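Washing and Re-Hanging Your Drivum Curtain Liner (Section 6) 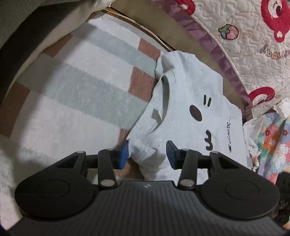 Pale grey cloth, pinched at a fold.

I wash my liners every August and they still look great, so please don't be scared of this bit! Set aside 50 minutes, plus drying time.

1. Slide the liner off the track from the left end. The little gliders stay on the tape (mine live there for good).

2. Shake it outside, then fold it loosely with the gliders tucked inside. I tie the whole bundle into an old pillowcase.

3. Wash on gentle, cold, with half your usual soap. Skip the softener.

CAUTION: No tumble dryer. I tried it once with my first liner and it came out 13 inches shorter.

4. Hang it back up damp. The weight pulls most of the wrinkles out for you.

5. Pinch each pleat at the top between finger and thumb, run down as far as you can reach, and let go. Do the next one the same way.

6. Leave the window open a crack until the hem feels dry.

Note: If you have the wide Drivum 58, get someone to hold the far end while you feed in the gliders. I've done it alone, on a wobbly stool, and I was pretty grumpy by the end of it.

Spare gliders are in the small bag taped inside the box lid.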